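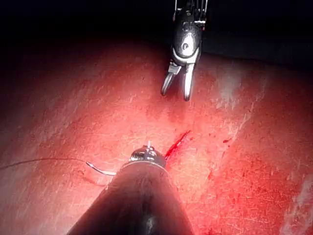 Needle held at the lower tip, thread going out to the left, second gripper open above.

Forum | Teleoperation | Data collection | New posts | Search

Thread: How do you cut the suturing episodes?

scordier
Hello all. I am Solange Cordier, I prepare the recordings for the Nornach suturing set. We have 20 operators sessions planned in November and I would like to fix the rules before the second half. At present one episode is one full stitch, from the needle pick-up to the release. My colleague wants to divide each stitch into short pieces: approach, insertion, pull, regrasp. I am not convinced. With short pieces the policy never sees why the left hand waits for the right one. What do you do?

jukus_bench
We divide. With full stitches our policy copied the hesitations of the operator, and there were many of them. After dividing, we could throw away only the bad regrasp and keep the good insertion.

scordier
But who decides that it is bad? In our group two annotators looked at the same 14 episodes and they disagreed on eight. A slow regrasp is maybe a careful one.
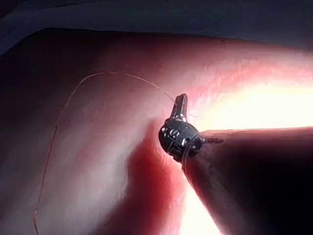 The annotation of the thread is my second problem, and I think the bigger one. We ask the annotators to mark the moment when the thread becomes tight, and from the wrist camera this is difficult. The thread is extremely fine and reddish-brown on pink, so in the darker zones it almost disappears, and the small kinks and bumps on it are easy to take for something important. One annotator marks "contact" when the thread arrives near the jaw, the other waits until the jaw is closed on it. Both are following my instructions, so the instructions are wrong.

old_grudonetti
I would not label the thread at all. Record the gripper state and the joint positions, and let the model find the rest. Labels made by tired people cost you more than they give.

scordier
I do not agree. Without a label we cannot search. If I want all the moments of slack thread, I must open every file again.
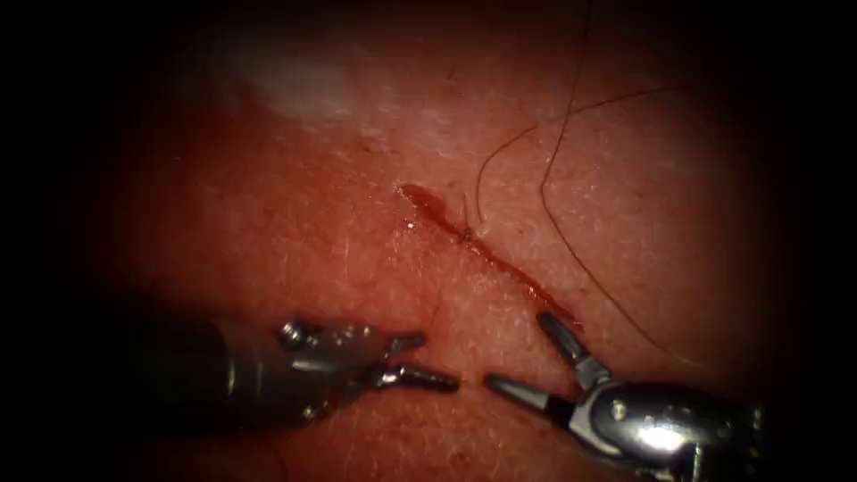

And the fixed camera does not replace the wrist cameras for this purpose — it gives me the two tools together, but the fine work between the tips I prefer to judge from close. I keep all the views with one clock and I start the episode from the fixed one.

jukus_bench
Then keep the full stitch as the file and put the division as marks inside it. Both camps are served, and you can change the marks later.

scordier
This I can accept. I will rewrite the guide with "thread near jaw" and "jaw closed on thread" as two different marks, and the next 11 sessions will use it.

old_grudonetti
I still say you will regret the marks.

Comments (3)

roussel_r — 19/11/2024
Please do not delete the dropped needles. For us the recoveries were the most useful part of the training.

mfk
Is the guide going to be public? We have the same quarrel over "contact".

scordier
@mfk Yes, when the two annotators agree with each other. @roussel_r We keep them, in a separate folder.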